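Review: Winby washable throw, large size

I bought the Winby throw in March, after my old wool blanket became too thin in the middle. We live in Pluvimville, in a flat on the ground floor, and the evenings are cold there until late in spring. I wanted something warm which can go in the machine every week without special care. I have used it for 5 months now, so I think I can say something useful.

First the size. The shop says it is large, and this is correct. It covers two adults on our sofa and there is still enough to put under the feet. When it is folded it makes quite a thick packet, so please measure your shelf before you order. Mine did not fit in the basket I had bought for it and now it lives on the arm of the sofa.

The warmth is good for its weight. I would not use it alone on a bed in winter, but for reading or watching a film it is enough. It does not slide down all the time, as my Godoy blanket did. The Godoy was softer on the first day, I must admit this, but after three washes it had small balls everywhere and I was removing them with a razor.

Washing is the main reason to buy it. I wash it at 40 degrees with a normal liquid and no softener. The label permits 60, but I did not try. It dries on a rack in one night if the window is open a little. The colour has stayed the same, as far as I can judge. The edges are sewn with a double line and only in one corner a thread came out, which I cut. 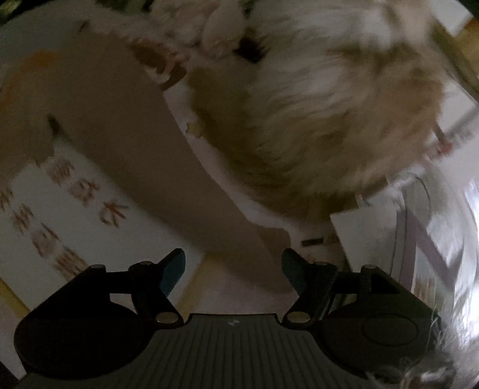
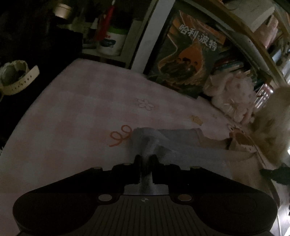
Long fur in the first photo, checked fabric in pink and off-white in the second.

If you have animals at home, you will want to know about the hair. Short hair comes off with the hand. Long hair goes deeper into the pile, and I must use a rubber brush before each wash, otherwise it comes out of the machine in wet lines. The brush from Wondameck is the one I use, and it needs around 5 minutes for both sides. A sticky roller works also but you finish half of it each time.

Now the things I like less. The throw makes static electricity when the heating is on, and my hair stands up when I take it off my shoulders. There is also a smell from the packaging, like new shoes, and it went away only with the second wash. And the price went up by 3 pounds between the day I looked and the day I paid.

I asked the shop if they sell a smaller one for the armchair. They answered after 2 days, politely, that it is not planned.

Warmth: 4 out of 5
Washing: 5 out of 5
Pet hair: 3 out of 5
Price: 3 out of 5

I would buy it again, in a darker colour.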